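Window seat cushion: how thick, and do I need a zipper?

Dovedden Home Forum > Sewing and Upholstery > Cushions and Slipcovers

pinelot
Posted in August
I'm replacing the cushion on a built-in window seat in our upstairs hall. The old one was a folded quilt that slid off every time somebody stood up. The seat is long and narrow and I want a proper boxed cushion with foam inside. My machine is a basic one and I have made curtains, pillow covers and one bad tote bag.

Questions I have so far:
How thick should the foam be?
Do I need a zipper or can I sew it shut?
Is it OK to buy foam online or should I go somewhere and sit on it?

Fabric is a medium weight from Painemal, the plain weave. I already own it, so please don't tell me to get something else.

hemlock_row
I'd go with 3 inch foam if people are going to sit on it. 2 inch is fine for a dog or a stack of books. Put in the zipper. You will want to wash that cover sooner than you think, and unpicking a hand-sewn closing twice a year gets old.

tackstrip
Disagree on the thickness. 2 inch high density is plenty on a flat solid seat, and it looks neater under a low window. 3 inch raises the seat enough that short people's feet come off the floor. Measure the height of the bare bench first, then decide.

hemlock_row
I've sat on 2 inch over plywood. After half an hour you know exactly where the plywood is.

tackstrip
Then it wasn't high density.

pinelot
The bare bench is a little lower than a dining chair, so I have room either way. I think I'll go thicker. What about buying online?

oatbag
I ordered from Kustutach last spring. The slab arrived rolled up tight in a bag and took 9 hours to flatten out completely. The cut was straight on three sides and a little wavy on the fourth, so I put that side against the wall. The price was fair. I would order again, but if you have a foam shop near you, go there. They'll cut it while you wait and you can press on the samples.

cordandwelt
Before you order anything, make a paper template. Do not trust the tape measure alone on a built-in. Mine was out of square enough that a rectangle cut from measurements would have jammed at one end and left a gap at the other. Tape newspaper together, press it into the corners, crease, trim, and write TOP and FRONT on it. I forgot the second label once and cut a mirror image.

pinelot
OK, did that tonight. The bench is wider at the left end. Not by a lot, but enough to see on the paper. Do I cut the foam to the template exactly?

cordandwelt
Foam to the template exactly. Cover a bit smaller than the foam, so it stays snug. I cut my fabric panels to the template size and sew with a half inch seam, which leaves the finished cover an inch smaller each way. Some people find that too tight on a short cushion. On a long one it's right.

tackstrip
An inch is a lot for plain weave with no give. I take half that. If you go too tight, the front edge bows and the corners pull up off the bench.

cordandwelt
With batting wrapped around the foam I'd agree with you. Without batting I stand by the inch.

pinelot
I do plan on batting. I'd like the front edge soft and a little rounded and not like a box of cereal.

hemlock_row
Then wrap the batting over the front edge and stop it at the back. Spray adhesive on the foam, a light coat, outdoors or with the windows open. Lay the batting down and smooth it from the middle. Trim the corners so there is no double layer, or you get lumps. For the fabric corners, round them off. Trace the edge of a mug on the template. A rounded corner is easier to sew than a square one and it wears better.

oatbag
Seconding the mug. Clip the boxing strip at the curve, short clips, inside the seam allowance. Sew slowly with the strip on top so you can see the clips open up.

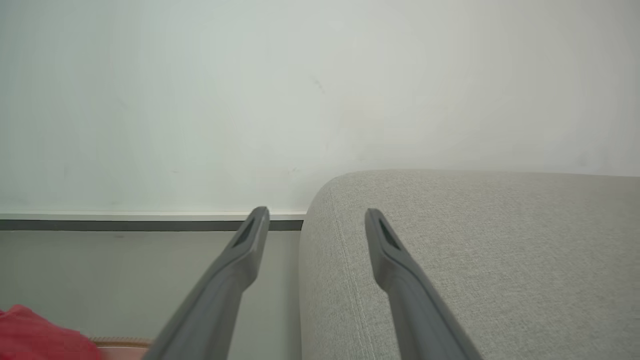

Where does the zipper go on a boxed cushion that sits against a wall?

Along the back boxing strip, running a couple of inches around one corner if you can manage it. Cut the back strip in two halves lengthwise, each with its own seam allowance, and set the zipper between them before you sew the strip to the top and bottom panels. Going around the corner gives you a wider opening, and that matters when you're feeding in foam wrapped with batting.

pinelot
Thanks, that makes sense. I was going to set it in the bottom panel.

tackstrip
Bottom panel zippers scratch the bench. If yours is painted you'll see it within a year.

sillside
I have had a bottom zipper on a painted bench for longer than that and there's no mark. I put the pull at the very end and tuck it under a fabric tab. The bottom zipper has one real advantage, you can't see it from any side. If the window seat is open at one end, the back zipper shows where it comes around the corner.

tackstrip
So stop it short of the open end. Run it around the closed end.

sillside
Sure. I'm saying it isn't wrong to put it on the bottom.

oatbag
Buy zipper by the yard. It's cheaper than one long zipper and you can cut it to whatever you need. I paid less for a whole roll than for two of the packaged ones. You have to put the slider on yourself, which is annoying the first time. A fork stuck in a block of wood holds the slider still.

pinelot
Update. The foam came from the shop in town and it's 3 inch. They cut it right from my paper. The total for foam, batting, adhesive and zipper was $107, which is more than I planned. I had $75 in my head.

hemlock_row
That's normal now. Foam is most of it.

cordandwelt
Agreed. My last one was higher than that and shorter than yours sounds.

pinelot
Welting or no welting? I have enough fabric for it but I've never made it.

cordandwelt
Welting. It hides small mistakes in the seam and makes the edge look finished. Cut the strips on the bias, fold over the cord, stitch close with a zipper foot.

hemlock_row
No welting for a first cushion. You are adding a second line of stitching around every curve and every layer you add is one more for a basic machine to push through. Topstitch if you want an edge.

sillside
No welting here either. On a window seat people sit on the front edge, and the welt is the first place the fabric wears through. I have replaced one cover for that exact reason.

cordandwelt
A worn welt means thin fabric or cheap cord. I've had the same welted cushions in the kitchen for years.

pinelot
Two against one, so I'm skipping it. Maybe on the next one.

oatbag
How are you keeping it from sliding? You said the quilt slid.

pinelot
Good point. The bench is painted gloss, so it's slick. I was thinking of hook and loop tape.

tackstrip
Hook and loop will pull the paint when you take the cushion off to wash it. Use rug gripper, the open mesh kind. Cut it a little smaller than the cushion and lay it loose underneath. A roll of the Demano one did both of my benches with some left for a drawer.

sillside
Rug gripper can stick to gloss paint in a sunny window. Check it after the first hot week. I lifted mine and it had left a waffle pattern. It came off with warm water and dish soap, but it took a while.

tackstrip
Was the paint fully cured? Fresh paint will do that with anything.

sillside
It had been on a few months. I don't know if that counts.

pinelot
Ours was painted before we moved in, so it should be fine. I'll check it anyway.

Last question, I hope. Wash the fabric before cutting, yes? It's 30 percent cotton and the rest is polyester.

hemlock_row
Yes. Wash and dry it the way you will wash the cover later. Zigzag the cut ends first so they don't fray all over the dryer.

cordandwelt
I don't prewash. It takes the finish off and the fabric never looks as crisp again. Take it to be dry cleaned instead.

hemlock_row
It's a hallway seat with kids and shoes. Nobody is going to dry clean it.

pinelot
Prewashing. There's a load running now. It'll be a while before I get the machine out, the room is full of laundry and I still have to cut the boxing strips. I'll come back to this thread when I get stuck on the zipper.

oatbag
When you stuff it, fold the foam in half like a taco, push it to the far end and let it open. Slide a thin plastic bag over the batting first and it won't grab the fabric. Pull the bag out after, or it crinkles.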